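**Stukley pick-and-place: wrist cam is finally up!**

**gearmoth_80**
OK, a big day for the Stukley team, so forgive the long post. We spent all morning at the Clodanside clubhouse and the wrist view is finally streaming to the laptop without freezing every few seconds. I can't tell you how good it feels to drive the arm and see what the fingers see!

Quick recap for people who missed the last thread: the challenge is sorting small parts off a table and into a box, 11 parts per round, 2 drivers taking turns. We're teleoperating for now and saving every run so the learning folks can train on it over the summer. The Prelbridge meet is in October, which sounds far away until you remember finals and vacations.

Got this one off the laptop while we were lining up over the box: 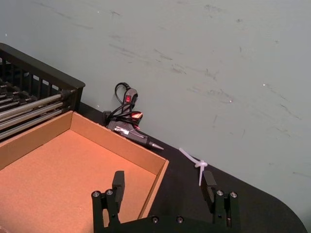
*Wrist view, Saturday, May 25, 2024. Fingers wide open, box still empty.*

Things I'd love opinions on:

- Is the camera tilt OK? We get both fingertips and a good chunk of the table, but also a whole lot of wall.
- Box on the left or box in the middle?
- Pads. We're on the small rectangular ones and I keep going back and forth about bigger.

---

**tinsnips**
Congrats!! That's a really usable view. I'd tilt it down a little, though. The whole upper half is wall and you're never going to pick anything up off a wall. More table in front of the fingers and you'll see a part coming sooner.

---

**oddbearing**
Disagree with tinsnips on the tilt. We ran ours steep all last season and every time the arm came in low, we lost the back of the table completely. The drivers hated it. Leave it alone until you have 40 runs or so and then look at where people are missing.

What I would change is the background. Scuffed wall, glue gun, cord, rack and those rods. If you train on that, your model is going to learn where the glue gun lives. Clear the table!

---

**gearmoth_80**
> your model is going to learn where the glue gun lives

Ha, fair. But I kind of want some clutter in there? The Prelbridge tables are never clean, and if we train on a perfect bare table I'm scared the whole thing falls over the minute somebody sets down a soda.

---

**oddbearing**
Clutter is fine if it moves. Same clutter in the same spot for every run is the problem. Shuffle it between runs or take it away, pick one.

---

**polat_build**
Polat team here, hi neighbors! We did the shuffle thing and it helped us a lot. We have a bin of junk and whoever isn't driving rearranges it before each run. Kids love that job more than driving, I swear.

On the box: please tape it down. An empty cardboard box weighs nothing, and your left finger is right over the corner in that shot. One bump on the way down and it scoots, then the next driver is aiming at where it used to be. We threw out 80 runs over that. EIGHTY. I'm still sore.

---

**tinsnips**
Ouch. Seconding the tape. Also that cable tie by the right fingertip would make a great practice part! White on black, so it's easy to see, and looped up like that it should be way harder to grab than a block.

---

**gearmoth_80**
Ooh, I hadn't even thought of the cable tie. Adding it to the list. We've only been practicing on blocks and everyone is getting a little too comfortable.

Tape goes on tonight. For the tilt I'm going with oddbearing for now, mostly because I don't want to redo the calibration (it took us forever), but if the misses pile up close in I'll come crawling back to tinsnips.

---

**tinsnips**
I'll be here 😄 Still say tilt it.

---

**polat_build**
What about the pads? I don't think anyone answered that one. We went bigger and regretted it on thin parts, went back to small after a week. For blocks only, bigger was lovely.

---

**gearmoth_80**
Small it is then, at least until we've tried the cable tie. I'll post a run or two once we have some worth watching. Anybody near Clodanside who wants to come drive, message me, the more hands on the sticks the better the data!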